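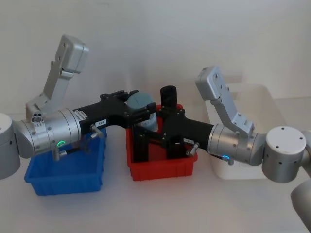

两条胳膊，一张桌子：Peto 分拣台是怎么搭起来的
讲者备注（Kuster 共享工坊，周四晚场）

打印本页 | 用邮件转发

时长 20 分钟，提问另算。括号里是写给我自己看的，不要念出来。上次讲到一半把括号也念了，大家都很客气。

【开场】

（先喝水。话筒别拿太近。）

大家晚上好，谢谢你们下了班还愿意绕到 Kuster 来。我知道从 Vurnia 老城那边过来要换一趟车，冬天这个点站台上风很大，所以先坐舒服了，后面架子上有热茶，随时可以起来倒，不用举手，也不用等我停下来。

今晚要讲的东西叫 Peto。这个名字没有什么缩写的含义，当时要给文件夹起名，敲了四个字母，后来就一直这么叫了。Peto 是一套放在桌上的双臂分拣台，两条机械臂面对面装着，中间摆几个塑料盒，任务说起来特别朴素：把工坊里散着的小瓶小罐从一个盒子里拿出来，放到另一个盒子里去。对，就这么一件事。我妈在电话里听我讲完，问我为什么不用手拿。我当时想了很久，今天会试着回答她的问题，不过要放到后半段。

先打个招呼，我白天的工作跟机器人没有关系，我是做账的。机械、接线、写程序，都是在这个工坊里跟着大家一点一点学的，所以今天讲的东西里一定有内行听了会皱眉的地方，请你们记下来，等会儿告诉我，我是真的想听。

（翻页）

【为什么要两条胳膊】

这是大家问得最多的，所以放在前面讲。

一条胳膊其实已经能做很多事了。我最早的想法也是一条，装在桌子一头，伸出去，夹住，抬起来，转过去，松手。网上这样的视频很多，看着也顺。可是我们工坊里的东西有个麻烦，瓶瓶罐罐在盒子里是挨着的，矮胖的罐子旁边常常贴着一根细高的筒，夹爪往下一伸，想夹的是罐子，先碰到的是筒，筒一歪，罐子跟着转个方向，刚才算好的位置就作废了。

那怎么办呢，人会怎么做？你们回想一下自己从抽屉里拿东西的样子（这里停一下，让大家想），一只手会先把旁边的东西挡住或者拨开，另一只手才去拿。我们平时完全不注意自己在这么干。我就是有一天在厨房里找辣椒粉，左手按着酱油瓶，忽然站在那儿不动了，饭也没做成。所以第二条胳膊最初的差事是“按酱油瓶”，到今天程序里那个函数还叫这个名字，请不要笑它。

代价也要讲清楚。胳膊多了一条，要操心的事远远多出一倍。两条胳膊会抢同一块地方，尤其是中间那个盒子的上方，两只夹爪一凑到一起，板子、手指、螺栓全挤在一块儿，从旁边看过去，根本分不清哪根手指是谁的。这个“中间很挤”的问题，后面至少还要出现两次，先记着。

（翻页）

【桌子】

我想为桌子多说几句。上次在别处讲，主持人暗示我桌子讲得太长，可是我还是要讲，桌子真的很重要。

第一张桌子是我从家里搬来的旧饭桌，桌面有光泽，灯一照就一片亮。识别程序老是觉得亮斑那里有个东西，很认真地让左臂去夹，夹了一个下午的空气。后来换成现在这张白色哑光的，亮斑没有了，影子也柔和了，盒子的边缘在程序眼里一下子就清楚起来。背后的墙也选了浅灰色的那一面，什么都不挂。工坊里有朋友好心，想在那面墙上贴一张活动海报，我拦了两次，第三次干脆在墙角贴了一条小纸带，写着“请让我空着”。

桌腿也有故事。饭桌时代，胳膊动得快一点，整张桌子都跟着点头，桌子一点头，标定就不准了。我试过往桌腿上绑沙袋，有用，可是走路总踢到。最后是在桌面底下加了一根横撑，用的是工坊拆旧货架剩下的料，丑得很，但桌子从此稳稳当当。如果你们回家也想搭一套，哪怕只搭一条小小的胳膊，我的建议都是先把桌子弄稳，弄稳之前别写代码。我写了三个星期的代码去补偿一张会晃的桌子，那些代码后来全删了。

（这里可以问：有谁家里的书桌是晃的？通常有一半人举手。）

【盒子】

盒子有三个，一个蓝的，一个红的，一个半透明的白的。

红的放中间，是“待分拣”。蓝的放左边，浅一些，是放分好的东西的。白的大一点，靠后放在右边，装那些程序拿不准、需要人来看一眼的东西。我们叫它“问人盒”。刚开始几天问人盒天天是满的，每个东西都要问人，我觉得自己多了一份工作。

颜色起先是随手买的，五金店有什么买什么。用了一阵子才明白红和蓝选得很走运，跟白桌面差得远，很好认。白盒子就没那么好运了，它放在白桌子上，后面又是浅色的墙，程序经常当它不存在。有一次右臂夹着一个罐子过去，找不到盒子，就那么举着，一直举着，举到我吃完饭回来。后来我没有换盒子，改成把它的位置写死在程序里，告诉右臂“别看了，它就在那儿”。这个办法很土，而且谁要是挪了盒子就会出事，所以桌上用铅笔轻轻画了它的角，擦桌子的朋友请手下留情。

盒壁上有一道一道的棱，这一点买的时候完全没想到会有影响。夹爪从侧面贴着壁往下滑，手指尖会在棱上一跳一跳的，声音像拿筷子刮搓衣板。现在的做法是让手指离壁远一点再下去，代价是靠边的东西更难夹到。所以往红盒子里放东西的时候，请尽量别塞到角落里，我知道这话听着像是人在伺候机器，眼下确实有一点。

（翻页。看一眼时间，这里应该讲了不到一半。要是超了，把下面“线”那一段跳过去。）

【胳膊和夹爪】

胳膊是从 Ledavska 的一个二手设备仓库买的，两条一起拿回来。我不懂行，去之前列了一张单子，写满了要问的问题，到了那里一看见胳膊就全忘了，只问了一句“它会动吗”。仓库的人插上电，它动了，我就付钱了。买的时候应该问什么，我整理了一页，放在茶壶旁边，大家可以拿：每个关节都要转到头试一遍，要听声音，要问控制柜的钥匙在不在，要问线够不够长。最后这一条我没问。

夹爪是黑色的，两只。左边那只身上贴着一张小白标签，写着 198-A。我把这个编号原样写进了配置文件，结果有一阵子我给每样东西都按这个格式编号，编到后来连茶杯都有号，自己也查不到哪个是哪个，又全部改回“左”和“右”。所以现在大家看到程序里既有 198-A 又有“左”，它们说的是同一只。

这里想提醒一句，“左”和“右”听上去很清楚，可是两条胳膊是面对面的。站在桌子这边看是左，站在那边看就成了右。有两位朋友隔着桌子一起调试，一个说左边抬高一点，另一个就去抬了另一条，两只夹爪在红盒子上方结结实实碰了一下，声音很响，万幸只松了一颗螺丝。从那天起我们规定，永远以站在墙对面的人为准，面朝墙，左手那边是左。地上贴了两个脚印，就是站人的地方。

手腕上各有一圈小灯。我自己的习惯是，手伸到桌面上方之前，先看灯，再看急停按钮在不在手边，再喊一声“我要伸手了”。灯亮着不等于可以伸手，这一点我要重复：灯亮着不等于可以伸手，急停按下去才可以。第一次来帮忙的朋友，我都会请他先按一次急停，听一听那个咔哒声，知道它有多轻、多容易按，心里就踏实了。

（这一段语气放慢，别开玩笑。）

【线】

（可跳过）

线不够长，前面说过了。控制柜原来要放在桌子底下，右边那条够得着，左边那条差一截，差得还不多，就是那种让人每次都想再拽一拽的差法。我没有接线，怕接不好，把左边的柜子搬上了一个小木凳，凳子是从厨房借的，到现在也没还。线沿着桌子边走，用魔术贴扎，别用一次性的扎带，调试的时候你会一天拆很多次，剪扎带剪到手酸，剪下来的小头还会掉进盒子里，然后被当成待分拣的物品。

【中间很挤】

好，回到刚才请大家记着的那件事。

两只夹爪都要伸进红盒子的时候，最稳妥的办法是轮流，一个进去，另一个等着。我们第一版就是轮流，安全，也慢得让人想替它着急。可是轮流就没有了“按酱油瓶”的好处，因为按的和拿的必须同时在场。

第二版改成划地盘。把红盒子上方的空间从中间切开，左臂管一半，右臂管一半，谁都不许过线。听起来公平，可东西偏偏喜欢待在线上。那种又矮又宽的罐子，往中间一放，两边都只能碰到一点边。有一天晚上我看着两只夹爪在一个罐子两旁，谁也不过去，像两个人在门口互相让路，让了很久。

第三版，就是现在这一版，叫“先说话再动”。哪条胳膊要进中间，先把自己打算走的路发给另一条，另一条算一下自己会不会挡着，会就先让开，不会就回一句可以。夹爪的外形我们用几个简单的方块来代替，比真的胖一圈。胖多少是试出来的，太胖了谁都进不去，太瘦了就会碰。碰一下修一次，修一次聚一次餐，这大概也是有人不太希望它被彻底修好的缘故。

最难缠的还是矮罐子和细筒并排站着的时候。罐子宽，要张大了手指去夹，一张大，旁边的筒就被手指背面顶到。现在的顺序是：右边的夹爪先下去，用手指轻轻靠住其中一样，靠住就不动了，左边的再去夹另一样。靠的力气我设得很小，小到有时候根本没靠上，它自己还以为靠上了。这个问题没有解决，我老老实实写在这里，谁有想法，会后请一定来找我。

（翻页）

【日志里有什么】

有人喜欢听数字，那就讲一点。

每一次尝试我们都记一行，到上周为止，日志里有 1,631 行。我把它们从头到尾读过，一行一行读的，做账的人有这个毛病。里面最常见的失败是“夹到了，抬起来滑掉”，多半发生在表面光滑的罐子上。给手指贴了一层薄橡胶以后好了许多，可是橡胶会沾灰，沾了灰又滑，所以每次开工前要拿湿布擦一遍，再晾干。排在后面的是“以为盒子空了”，其实角落里还躺着一个。再后面是一些没法归类的，备注栏里写着“猫”“有人关灯”“我按错了”。

速度方面，刚开始我把它调到每秒 100 毫米，觉得已经很慢了，旁边的朋友看了还是往后退了一步。现在进盒子的那一段比这个更慢，出来以后再快。慢一点，大家都愿意站近了看，愿意站近了看，毛病就发现得早。

花费呢，除去胳膊本身，桌子、盒子、横撑、橡胶片、那一大堆魔术贴，再加上中间烧掉的一个电源，一共是 3,000 块。收据都在，想看明细的可以看，我贴得很整齐。

【回答我妈的问题】

（这里可以坐下来讲。）

为什么不用手拿。

用手拿当然快，我一分钟就能把那个红盒子清空，Peto 要我喝完一壶茶。可是这一年里，我因为这张桌子学会了看电路图，学会了攻丝，学会了在报错的时候先去睡觉。工坊里原来只点头打招呼的几个人，现在每周四晚上会一起围着桌子，有的管程序，有的管螺丝，有的就负责往红盒子里放特别刁钻的东西，放完了站到脚印后面去看热闹。我把这些讲给我妈听，她说那行吧，又问那个盒子里的罐子洗过没有。

罐子是洗过的。

【接下来想做的】

想给白盒子外面围一圈深色胶带，让右臂重新学着自己找。想把靠住物体的那个动作做得更有把握一些，可能要加一个能感觉到力气的小东西，还在看价钱。想写一份给新朋友的开机说明，现在那份是我半夜写的，第三步和第四步反了，先照着墙上那张手写的做。

还缺一个愿意管标定的人。要求是有耐心，能接受同一件事做很多遍，有没有基础都没关系，我们有茶。

【提问环节备忘】

（可能会问到的，先想好怎么答。）

能不能带孩子来看：能，站在脚印后面，大人陪着，我会提前把速度再调低。

程序公开吗：公开，放在工坊的共享盘里，注释是中文的，有几处带情绪，请见谅。

能不能夹鸡蛋：每次都有人问。还没试，也请不要趁我不注意放进去。

一条胳膊值不值得先做：值得。先把一条弄明白，桌子留宽一点，给将来的那一条留个位置。

（结束后别急着收，留一盏灯，总有人想再靠近看一会儿。急停按下，柜子断电，盒子不用动，凳子也别动。）

分享 27　评论 6

联系 Kuster 共享工坊 | 版权归讲者所有 | 返回顶部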